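Zuletzt aktualisiert: 21. Dez. 2018
Lesezeit: 2 Minuten

Vikik stellt Fernsteuerung Prundari für zweiarmige Roboter vor

Vikik bringt mit Prundari eine Software heraus, mit der Bediener einem Roboter Handgriffe per Fernsteuerung vormachen. Jede Vorführung wird aufgezeichnet und dient später als Trainingsmaterial. Geübt wird zunächst in einer simulierten Küche, unter anderem mit Gläsern und Küchengeräten.

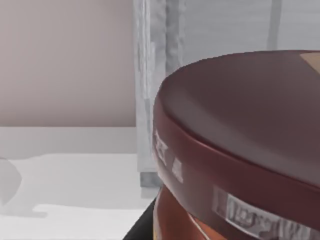

Der Bediener führt beide Arme gleichzeitig und kann einen Versuch jederzeit abbrechen und neu beginnen. Zum Lieferumfang gehören 22 Aufgaben und 3.000 aufgezeichnete Vorführungen. »Ein Glas mit Deckel ist für Einsteiger eine gute erste Aufgabe«, sagt Produktleiterin Omolara Amadi. »Man lernt dabei, den Greifer sauber anzusetzen.«

Entwickelt wurde Prundari gemeinsam mit dem Ingenieurbüro Drullinik. Dort betreut Pejman Shirazi die Schulung neuer Bediener. Bestehende Kunden erhalten die Software ohne Aufpreis.
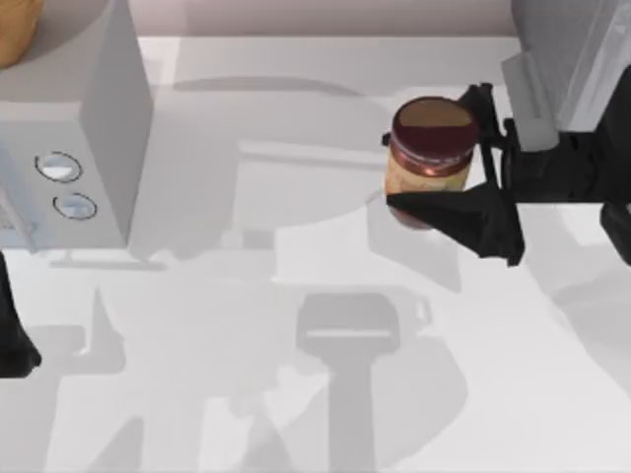

Simulierte Küchenaufgabe: Der Greifer hält ein Glas mit dunkelrotem Deckel über der Tischplatte.

Eine Fassung mit weiteren Aufgaben ist für Juni geplant. Anfragen beantwortet der Vertrieb von Vikik.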